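Kidus Mersha
Thread, because the preprint is up and my mother has asked what I do all day.

1/ I push toy blocks across a wooden board with a stick. The stick is attached to a robot arm that cost more than my car, my previous car, and the bicycle I bought after the previous car. Two years of this. There is a result now, so please stay.

2/ The task: somebody types "put the red star next to the blue cube" and the arm has to do it by pushing. No picking things up. If a block is in the way, too bad, go around it, or shove it somewhere and deal with it later like the rest of us.

3/ Eight blocks, four colors, two of each. You would think this is easy. Please come to the lab and try sliding a cylinder in a straight line with the end of a rod. I'll make coffee. I've watched professors do it. It rolls off to the side and so does their confidence.

4/ The old way to train this was to collect demonstrations of a named task. "Now do star to cube." Person drives the arm, star goes to cube, reset, again. Our drivers hated it, and the policy only ever learned what we had thought to ask for.

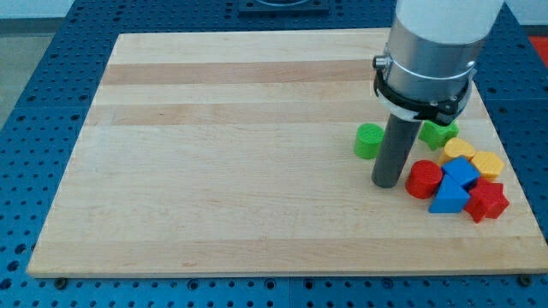
5/ So for Flesell we stopped asking. Drivers just played. Push whatever you like for a few minutes, make a line, wreck the line. Then other people watched short clips of the recordings and wrote down what had happened in each one. The instruction gets written after the motion.

6/ Labeling after the fact is an old idea and I take no credit for it. Our part is how we choose the clips. Cut at fixed times and half of them begin in the middle of a shove and get labels like "moves green thing a bit, then stops?" (real label, question mark included).

7/ We cut where contact changes. Rod meets block, block meets block, rod leaves. A small model called Nuvora guesses those moments from video alone. It is a very boring model and I am fonder of it than I should be.

8/ Numbers. 1,738 clips from the play recordings, of which 1,561 got a label two people agreed on. The rest went into a folder named "philosophy." A lot of it is arguments over whether "near" means touching.

9/ Trained on those 1,561, the policy beat our named-task baseline on instructions neither had seen. Tables are in the paper, with error bars, which are wide enough to park in. I still believe the effect. Reviewer 2 believes it "in spirit."

10/ Where it falls over: crowds. Once the blocks are packed together, getting one out of the middle without dragging its neighbors along is mostly hope. The policy likes to push the whole clump toward the goal and call that progress. I've had managers like this.

11/ Also stars. Push a star on a flat part and it behaves. Catch a point and it spins, and the policy then chases it in a little circle. We have a long video of this. It's the most watched file on the group drive.

12/ Someone will ask why we don't do it in simulation. We did! The simulator is called Slanina, and in Slanina everything slides beautifully. Then you come back to a real board with real scratches on it and a block hangs up for no reason you can find.

13/ Code and clips are going out in June under the name Jekeck. I did not pick the name. I lost a vote. The philosophy folder is included, and if you can tell me what "near" means, my email is on the first page.

14/ My mother has now read this far and would like to know if the robot could do dishes. No, Mom. It could push them off the counter.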